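30/08/2026

Sonntagabend, Tee steht neben mir, Füße auf dem Hocker, und ich muss das jetzt loswerden, bevor ich morgen wieder hinfahre und die Hälfte vergessen habe. Die Woche war nämlich wirklich blöd. Der schwarze Träger ist uns runtergefallen. Also dem Roboter, aber gefühlt mir, weil ich danebenstand und die Hand am Taster hatte und trotzdem zu langsam war.

Von vorn. Wir sind ja seit dem Sommer in der Halle in Relirwood und üben mit der Vomelia das Umsetzen von Gestellteilen. Kleine Sachen kann sie inzwischen richtig gut, die Aluplatten legt sie hin, als hätte sie nie was anderes gemacht. Der lange Lochträger ist eine andere Nummer: sperrig, überall Durchbrüche, und wo man ihn auch anfasst, will er in irgendeine Richtung wegkippen. Ich trage ihn selbst lieber mit beiden Armen und fluche dabei.

Am Donnerstag lief der ganze Vormittag gut. Catriona saß am Rechner, ich stand vorne an den Ständern, und wir hatten sogar Zeit, uns über Kuchen zu streiten (sie mag keinen Mohn, ich verstehe das nicht und werde es auch nie verstehen). Nach dem Mittagessen dann der dritte Durchgang mit dem Träger. Die Hand greift, hebt an, schwenkt rüber, alles wie immer. Und auf halber Strecke zum Klebebandfeld fängt das untere Ende an zu sacken. Ganz langsam! Man hätte meinen können, das gehört so. Catriona rief noch »Ist das neu?«, und ich dachte im Ernst einen Moment lang darüber nach, ob das neu ist, anstatt zu drücken. Dann rutschte der Träger durch die Finger, drehte sich einmal um die Längsachse und knallte hin. Gedrückt habe ich danach. Super, Timing wie ein Faultier.

Keinem ist was passiert, das schreibe ich hier ausdrücklich hin, damit ich es nachts um drei nachlesen kann. Ich stand hinter der Linie, Catriona sowieso. Aber der Träger ist nach vorn weggesprungen, und zwar weiter, als ich gedacht hätte. Der Bodenbelag hat einen Riss, so lang wie mein kleiner Finger, und am Träger ist an einer Ecke der Lack ab. Meine Knie waren hinterher weich wie Pudding. Ich habe mich auf eine Kiste gesetzt und erst mal gar nichts gemacht.

Natürlich war dann die große Frage, wieso die Hand nichts gemerkt hat. Sie soll doch nachfassen, wenn was rutscht, dafür ist die Überwachung da! Jean kam aus dem Büro rüber und wir haben uns zu dritt die Kurven angeschaut. Die Greifkraft war die ganze Zeit brav da, wo sie sein sollte, schön gerade wie mit dem Lineal gezogen. Genau das war verdächtig. Jean hat das als Erste gesehen, sie hat so ein Auge dafür: Der Wert bewegte sich überhaupt nicht mehr, nicht mal das kleine Zittern, das sonst immer drin ist. Eingefroren. Die Steuerung hat also fröhlich mit einer Zahl weitergerechnet, die längst von gestern war (na gut, von vor ein paar Sekunden, aber das reicht ja).

Am Freitag haben wir es dann nachgestellt, diesmal mit halbem Tempo und dem Träger so knapp über dem Boden, dass er nicht mehr viel Schaden anrichten kann. Rhiannon hatte uns das Feld neu abgeklebt und wir mussten ihr versprechen, dass da beim Greifen keiner einen Fuß reinsetzt. Ich habe dabei bestimmt eine Stunde lang nur auf diesen einen grauen Finger gestarrt, bis mir die Augen tränten.
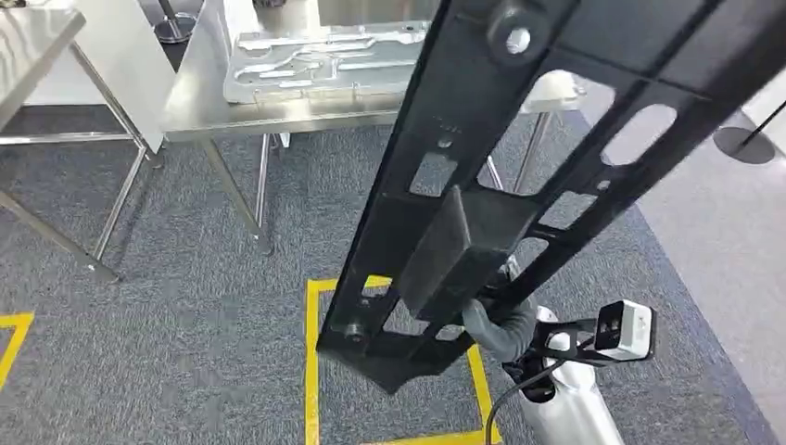 Langsamer Durchgang: der Träger in der Hand, das untere Ende knapp über dem gelben Klebeband.

Zwei Durchgänge ohne Befund, wir wurden schon übermütig, und beim nächsten war es dann so weit. Die Kurve wurde wieder glatt, diesmal habe ich sofort gedrückt, der Arm stand, und der Träger blieb sogar hängen. Ich habe einen kleinen Freudentanz gemacht! Über eine Störung! So weit ist es gekommen.

Der Fehler steckt in einer Steckverbindung der Sensorleitung, auf der Strecke vom Finger nach hinten. Wenn der Arm in der einen Stellung ganz nach unten dreht, zieht es an der Leitung, der Kontakt geht kurz weg, und statt dann zu schreien, behält die Auswertung einfach den letzten guten Wert. Der Stecker ist das kleinere Übel, Stecker gehen halt kaputt. Aber dass das Programm dann so tut, als wäre alles in Butter, das hat mich richtig sauer gemacht. Ich habe am Freitagnachmittag eine ziemlich lange Mail an Effie geschrieben, weil sie den Teil damals von Cairns übernommen hat. Dann habe ich die Mail noch mal gelesen, die Hälfte rausgeschmissen und ein »Liebe Grüße« drangehängt. Sie hat nach einer Viertelstunde angerufen und war total nett, was mir wiederum peinlich war. Die alte Version hatte wohl eine Zeitüberwachung, und beim Umbau ist die irgendwo auf der Strecke geblieben. Sie baut sie wieder ein. Kommt länger kein frischer Wert, soll der Arm anhalten und die Hand zubleiben.

Über das Zubleiben haben wir dann noch gestritten, Jean und ich. Sie findet, anhalten und zuhalten ist immer richtig. Ich finde, wenn das Teil schon schräg hängt, dann ist zuhalten besser als nichts, aber drunter darf trotzdem keiner, und deshalb muss das auf den Zettel an der Halle und nicht bloß in irgendeine Datei. Wir haben uns darauf geeinigt, dass ich den Zettel schreibe. Toll gemacht, ich.

Und die Sache mit dem Abstand geht mir nach. Die Linie, hinter der ich stand, habe ich im Frühjahr selber festgelegt, nach Gefühl und mit Blick auf die Reichweite vom Arm. An ein Teil, das fällt und dann noch wegspringt, hab ich dabei kein Stück gedacht. Jean meinte, die Linie habe doch gereicht. Ja, hat sie. Aber wie knapp, das weiß ich, ich habe ja hingeguckt. Ich will morgen als Erstes die Ständer weiter rausstellen, auch wenn wir dann am Durchgang kaum noch mit dem Wagen vorbeikommen und Eilidh wieder schimpft. Soll sie.

Ach ja, Eilidh. Die hat am Freitag noch gefragt, ob wir den Termin in Groltorwood halten können, da sollen wir das Ganze im Oktober vorführen. Ich habe gesagt, mit den Aluplatten sofort, mit dem Träger verspreche ich gar nichts. Sie hat nicht begeistert geguckt. Ich möchte aber da nicht vor fremden Leuten stehen und denken: Hoffentlich hält der Stecker.

Gestern wollte ich eigentlich gar nicht dran denken und habe dann beim Fensterputzen doch im Kopf Leitungen verlegt. Eine Zugentlastung weiter oben am Arm, mit etwas mehr Schlaufe, damit die Drehung nicht am Stecker hängen bleibt. Hab's auf die Rückseite vom Kassenbon gemalt, der liegt jetzt in der Jackentasche. NICHT MITWASCHEN!

Für morgen: Ständer umstellen, Zettel schreiben, Catriona Kuchen mitbringen (ohne Mohn, meinetwegen). Träger bleibt liegen, bis Effies Änderung drauf ist und wir den Stecker einmal absichtlich gezogen haben. So, Tee ist kalt, ich geh ins Bett.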